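Drirkillow Water District to Replace 312 Pressure Valves Before Winter Rate Period

The Drirkillow Water District will replace 312 pressure-reducing valves across its eastern service zone under a contract awarded to Prolex, the district said in a notice to customers. Work begins in the Tollametti neighborhood and moves north along the main trunk line toward the Mahmoudi reservoir.

The valves being removed were installed when the eastern zone was first connected to the reservoir. They hold downstream pressure at a fixed setting regardless of demand. According to the notice, a growing share of them no longer close fully at low flow, which lets static pressure rise overnight and puts stress on service lines and household fittings.

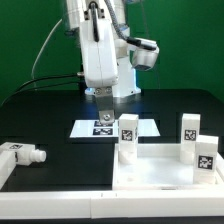 Page last changed: September 23, 2026

District records list 104 main breaks in the eastern zone over the most recent reporting period. Most occurred between midnight and early morning, when demand is lowest and pressure is highest. The western zone, which has a similar length of pipe but newer valves, recorded far fewer. Engineering staff attributed the difference mainly to pressure swings, with soil movement and pipe age listed as secondary factors.

The replacement units are pilot-operated and can be adjusted to two settings, one for daytime and one for overnight use. Each will be fitted with a strainer upstream and a test port on both sides, so that crews can take inlet and outlet readings without opening the valve body. The existing valves have a port on the outlet side only.

Sequence of work

The project is divided into 4 sections, each isolated from the rest of the zone while crews are on site. Section one covers Tollametti south of the rail line. Section two covers the remainder of Tollametti, including the school and the clinic, both of which will be supplied through a temporary bypass. Sections three and four follow the trunk line to the Mahmoudi reservoir outlet.

Customers in a section will receive a door notice two business days before any shutoff. Most shutoffs will last less than one working day. Where a valve chamber needs structural repair, the interruption may be longer, and the district will deliver bottled water to affected addresses on request.

After service is restored, water may look cloudy or carry fine rust particles. The district advises running a cold tap, preferably an outdoor one, until the water clears. Washing machines and water heaters should not be filled during that time. Aerator screens on kitchen and bathroom faucets may need to be removed and rinsed.

Pressure changes at the tap

Daytime pressure in the eastern zone is expected to stay close to current levels. Overnight pressure will be lower. Properties with lawn irrigation on a timer may see reduced coverage if the system runs before dawn, and owners may need to extend run times or shift the start to later in the morning.
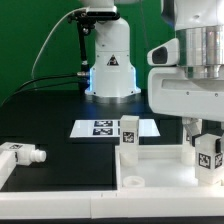
Lead author, Utilities and Public Works Desk

Buildings with their own booster pumps should have the low-pressure cutoff checked before work reaches their section. A cutoff set too high could trip the pump once the overnight setting takes effect. The same applies to fire sprinkler systems with a pressure alarm on the supply side. Building managers are asked to send their current alarm settings to the district engineering office, which will reply with the expected overnight range for that address.

The contract does not cover service lines between the meter and the building. Those remain the responsibility of the property owner. Owners who already have a private pressure regulator after the meter can leave it in place.

Funding comes from the district's capital reserve, with no separate charge on customer bills. A leak credit of up to 3000 gallons per account will be available to customers in the eastern zone whose service line fails while their section is under construction. Applications require a plumber's invoice and a dated meter reading taken after the repair.

Work in section one is scheduled to finish before January. The district will log pressure there at hourly intervals and compare the readings with those from the other three sections before the overnight settings for the remaining valves are fixed. A map of the sections and the shutoff calendar are available at the district office and at the Tollametti branch library.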